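Ticket 567 - Shelf stocking cell, paper rolls, bimanual station
Product: Gunum task runner
Status: Resolved, procedure change pending
Priority: Normal
Site: Collow

Reported problem

Episodes from the roll stocking task are being rejected at review under rule 13 of our station practice ("contact and surface condition"). The operator's notes say the station passed its start-of-shift check. The reviewer's notes say the gripper fingers and at least one roll should not have passed. Both were working from the same checklist, so I've treated this as a problem with the checklist. 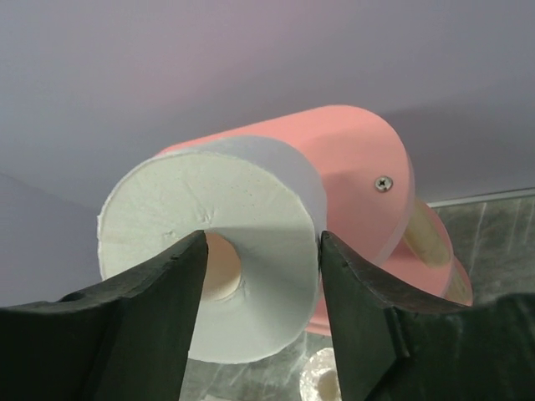
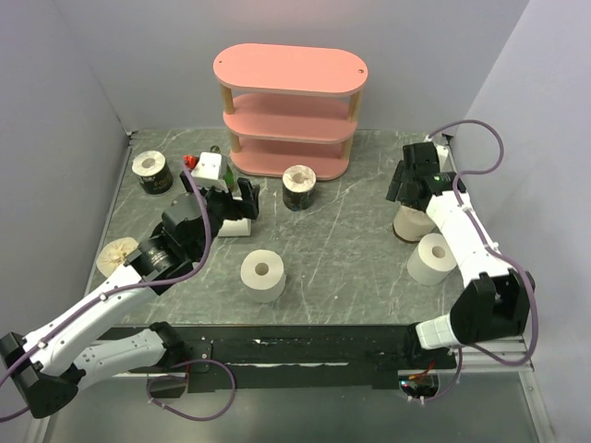
Wrist view first, then the fixed view of the table.

What I checked

1. Finger wear. The fingers in the close view have rough, worn edges, and the left one has a small notch and a scuffed strip along the top. The checklist says "fingers in good condition". The operator read that as "not broken". The reviewer read it as "no visible wear". Neither is wrong on the wording we gave them.

2. Roll condition. There's a flattened roll at the far left edge of the table, beside the left arm. The checklist only covers rolls "in play" and doesn't say what that means. The operator took it as the rolls the task calls for. The reviewer took it as anything on the tabletop.

3. Loose items. A small green bottle with a dark cap shows up just behind the bracket on the left gripper. The rule on foreign objects covers the tabletop and says nothing about the arms or the space around them.

4. Cables. The purple cable on the left arm hangs in a loop past the front edge of the table. We have a rule for cable slack at the wrist, but none for slack at the front rail, where a person stands to reset.

5. Software. Reinstalled the task runner and replayed the log. No change. Ruled out.

Reply from Jaunzems (they wrote the original station practice)

They confirmed the wording was meant for a single-arm station and was carried over when the second arm went in. Their advice was to write limits a person can check by eye in under 60 seconds, and to keep anything that needs a gauge for the monthly inspection. They don't want a tolerance for finger wear in the daily check.

Changes made

- "Good condition" is replaced with: no cracks, no missing pad material on the gripping face, both fingers seated. Cosmetic scuffing is allowed. Edge notches are logged and looked at monthly.
- "In play" is gone. The rule now applies to every roll on the tabletop. A crushed roll is either listed in the episode plan or taken off before the start.
- Foreign objects: tabletop, both arms and anything within reach of either arm.
- Cable slack: no loop past the front edge of the table. Stop both arms before touching a cable - one arm paused is not enough.

Reteo asked whether wrapped and unwrapped rolls can stay mixed in one episode. Yes, as long as the plan says so. No change to that rule.

Still open

Rejected episodes from August need a second review against the new wording. The printed card at the station is still version 2 and has to be swapped before the next shift uses it. I'll leave the ticket linked to the card update and close both together.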